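Hollenstein Village Board > Home and Garden > Wooden toys, oil or leave alone?

Started by kazue_n

kazue_n
Hello all, we've inherited a big crate of wooden toys from my husband's aunt and I'm going through it before the baby's old enough to chew everything. Most of it is bare wood and very dry, a bit furry on the edges if that makes sense. Some pieces have old paint. Do I oil them, wax them, or just wipe them down and stop fussing? I've read such different things that I've gone round in circles. Also there's a smell. Not mould I don't think, more like the inside of an old wardrobe.
Kazue

plumtree33
Wipe and stop fussing, is my vote. We had three kids through ours and the only thing they ever got was a damp cloth and a morning on the windowsill. Don't soak them whatever you do, my mother-in-law put a set of blocks in the washing up bowl and they went like bananas.

SMarti
Oil. Dry wood drinks up dribble and then the grain lifts, that's your furry edges. Rub it down with fine paper first (240 is plenty), get the dust off, then a thin coat of something food safe. Leave it a good few days. Thin!! Everyone puts too much on and then complains it's sticky.
Severin

plumtree33
SMarti, with respect, that's a lot of faff for something that's going to be thrown down the stairs.

SMarti
It's one evening. And they last longer when thrown down the stairs :)

Urs_B
Which oil though? I used walnut on a rattle years ago and my sister went up the wall because of nut allergies. She was probably right to. I've used plain mineral oil ever since, the sort sold for chopping boards. Never dries properly, has to be redone, but it doesn't smell and it doesn't go off.

The painted ones I'd be more careful with. If you don't know how old the paint is, don't sand it. Put them on a shelf where they look nice and let the baby have the plain ones.

kazue_n
Oh that's a good point about the paint, I hadn't thought about sanding it being worse. There's a duck with yellow paint flaking off the beak that I'm very fond of, but the shelf it is. No nut allergies that we know of but I'd sooner not find out that way.

How do you all get the smell out?

mirjam.r
Bicarb! Put everything in a big lidded box with an open bowl of bicarb in the middle and forget about it for a fortnight. I did this with a dolls' house I got at the January jumble in Ultunton, which stank of somebody's pipe, and it came up lovely. Not perfect on a damp day but lovely.

I'm on plumtree's side about the oil, by the way. I did oil a train set once and my son, who was two, said it tasted nice, and that was the end of that.

Urs_B
Bicarb never did anything for me. Sun and wind. Put them on a tray outside on a dry day, turn them over at lunch, bring them in before tea. Free as well.

mirjam.r
It's free if you have a garden, Urs, some of us have a stairwell.

Urs_B
Fair.

kbuehler
Coming in on the side of beeswax. I melt a bit into oil, one part wax to four of oil, in a jar stood in hot water, and rub it in with an old sock. Gives a nice feel and it isn't slippery. I keep it in a jam jar and it does the spoons too. The tin I bought before that was Kuvport board wax, fine but daft money for the size of it.

Kazue, what sort of toys are they? Makes a difference. Things with holes and slots need hardly any on the inside or the pieces start to stick. I learned this on a sorter, the shapes wouldn't drop through for a week and I had to take the edges down with a nail file.

kazue_n
All sorts! Blocks, a pull-along dog with one ear, some skittles, the duck. No sorter, which is a pity, I'd like one. Has anybody got one they're happy with? Wood, not the plastic sort please, I've been given two of those already.

kbuehler
We're very happy with ours, picture below. Lives on the table at the moment. I'd look second-hand first, there's always one going on the Jatitgate swap page, and check the lid fits before you hand over any money.
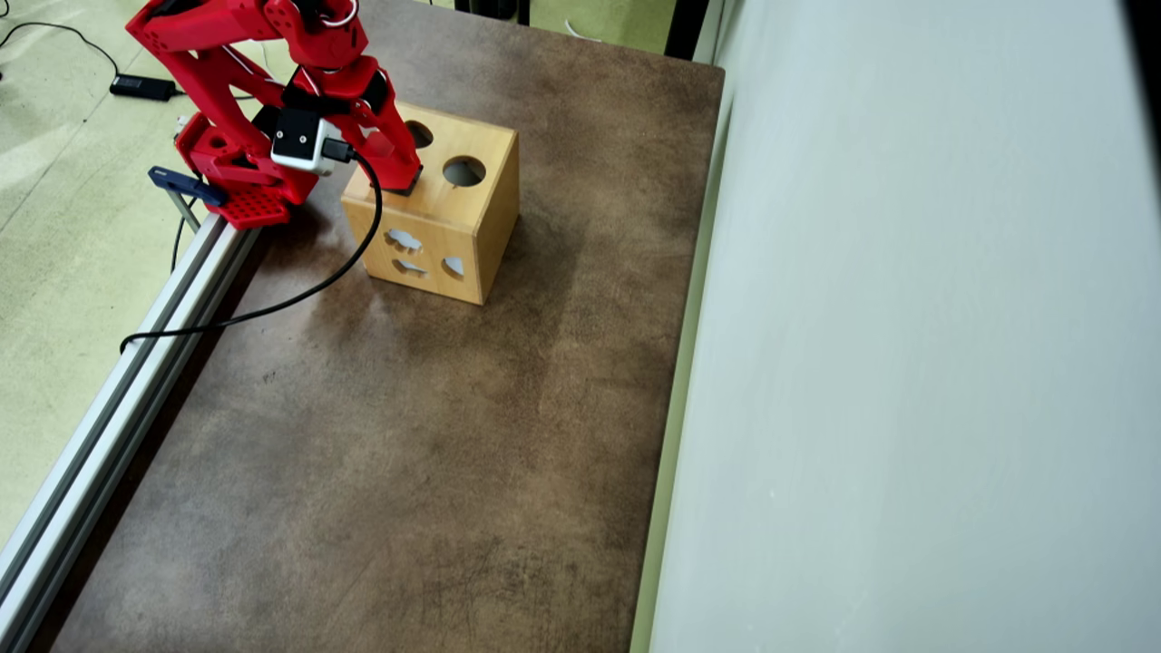
Our wooden shape sorter

kazue_n
Thanks Kilian, that's just the kind of thing I mean. I'll have a look on the swap page tonight.

plumtree33
Seconding second-hand. And count the shapes before you leave the house! We got one with no triangle and I ended up sawing one out of a broom handle, which you can imagine how well that went.

SMarti
You can't get a triangle out of a broom handle.

plumtree33
You can get something.

mirjam.r
If you do oil a sorter, Kazue (I still wouldn't), do the shapes and leave the box. It's the shapes that go in the mouth.

SMarti
I'd do the outside of the box as well, or the two go different colours. But yes, keep it off the insides of the holes. Kilian's right there.

kazue_n
Right, my plan is airing first, then bicarb for whatever still smells, then one block with mineral oil and one with Kilian's wax mix to see which I like. The skittles I'm leaving as they are because I've run out of patience with skittles. Does the sock need to be cotton?

kbuehler
Cotton, yes. And spread it out flat to dry when you're done, don't leave it balled up in the bin, oily rags can heat up on their own. Mineral oil isn't the worry so much as linseed, but I do it with all of them now.

Urs_B
Linseed especially. Hang it on the fence.

mirjam.r
Or the stairwell.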